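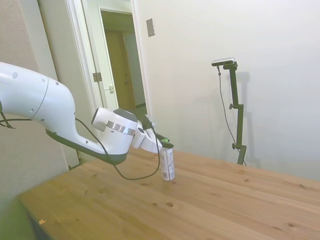 Course notes, week 4: the visit to the Vetasska lab

We went to Vetasska on Saturday to watch their arm do tabletop pick and place, and these notes cover what you need from the visit for the write-up. The main topic is grasp approach: where the hand comes from, which part of the object it goes for, and what it has to stay clear of on the way. The tall can is a good first case. The arm comes in high and bends down, and the fingertips close at the top, at the green cap, with the rest of the can left clear. Compare that with the side grasp in last week's reading, where the fingers go around the middle of the body.

Top grasp and side grasp

A top grasp needs very little room around the object. The fingers come down from overhead, so neighbors on the table matter less. The cost is that the hand holds a narrow object a long way from its center of mass. If the fingers are off to one side when they touch, they push at the top of the can, and a tall can tips easily from there. Go back to the tipping exercise from week 2 and work it again with the push at cap height.

A side grasp holds closer to the center of mass but needs open table on both sides of the object and a low wrist. With a low wrist the forearm gets close to the table, and the planner has fewer ways to reach the same point.

At the demonstration we were told that the default at Vetasska is the top grasp for anything narrow enough to fit between the fingers. The side grasp is used when the top grasp fails 3 times in a row on the same object.

Cables

Several of you asked about the black cable that hangs from the arm in a loop. Slack is needed so the wrist can turn. Too little and the cable pulls at the connector, too much and it can drag on the table or catch an object. The planner does not know where the cable is – it checks the shell of the arm and the gripper only. Keep this in mind for question 2 below.

The camera

The camera on the black stand at the back looks toward the table from the far side. A view from a fixed stand has one big advantage, which is that you calibrate it once and it stays good as long as the stand does not move. It also has a blind side. Any part of the object hidden by the gripper is hidden until the gripper moves away. If someone bumps the stand, all the positions are off by the same shift, and the first sign is usually a grasp that lands beside the object.

Software names you heard

Tiltside is the grasp planner. It takes an object position and returns a list of approaches, best first.
Hutapea is the logging tool. It writes one record per attempt.
Fesora is the object set, 66 household items, mostly cans, bottles and boxes.

The log we were given has 2968 attempts in it. It is on the course page as a plain table. The columns are object, approach, gripper width at close, and result. Ignore the column marked "aux", it is left over from an older version.

For the write-up

1. Pick one tall object and one flat object from the log. Give the success rate for each approach and say why they differ.
2. Suggest one change to the cable routing. A sketch is fine.
3. Where would you put a second camera, and what would it see that the first one cannot?

Two pages, figures not counted. Hand it in before the April lab session. If you missed the visit you can still do questions 1 and 3 from the log and these notes – for question 2, talk to someone who was there.

Reading for next week: the chapter on contact and friction, up to the part on soft fingers.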